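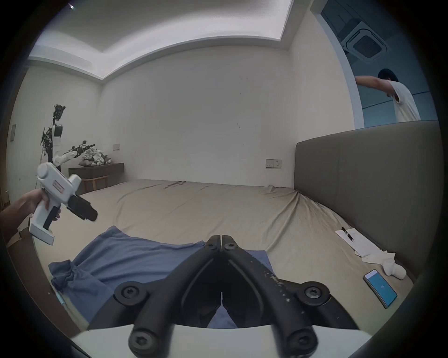 Step 1: Measure the mattress

Strip the bed and measure the mattress itself, not the base. Three figures are needed: width, length and depth. Take the depth at the middle of each side, where the filling has settled least, and use the larger reading. A tape held against a made-up bed reads too high.

Step 2: Allow for toppers and protectors

Lay the topper and protector in place and measure the depth again. Add 6 cm to this figure for the tuck under the mattress. The total is the skirt depth to look for on the packet. Where the packet says "fits up to", treat the number as the mattress depth and check whether the tuck is already included. Olitdale prints both numbers on the insert; Leblanc prints the mattress depth only.

Step 3: Allow for shrinkage

Untreated cotton loses up to 3 per cent of its length in the first few hot washes. On a 200 cm mattress that is 6 cm, enough to pull a corner off. Pre-shrunk cotton and cotton-polyester blends move less. If the label does not say which it is, buy one depth size up and wash at 40 degrees.

Step 4: Check the elastic

There are two common arrangements:

Corner elastic -- short lengths sewn into each corner only. Cheaper, dries faster, and tends to ride up on deep mattresses.

Full-perimeter elastic -- one continuous band in the hem. Holds better and is easier to replace, as the old band can be used to draw the new one through.

Stretch the hem by hand and release it. If it stays long, the elastic has gone and the sheet will not hold, whatever its size.

Step 5: Fit the sheet

Find the care label, which on most makes is sewn at a bottom corner. Fit one corner at the head, then the corner diagonally opposite, then the remaining two. Pull each corner seam down until it lines up with the vertical edge of the mattress.

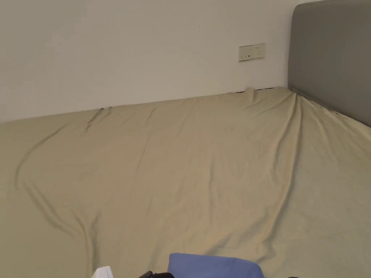 Work the slack outwards from the middle with flat hands and tuck it under the long sides. Slack that returns overnight means the skirt is too deep or the elastic too weak. Grips of the Fleveo type, which clip to the hem and run under the mattress, will take up a small excess -- they will not correct a sheet that is a full size too wide.

Page revised 23rd November. The Pladell depth chart has been removed as the range is no longer sold.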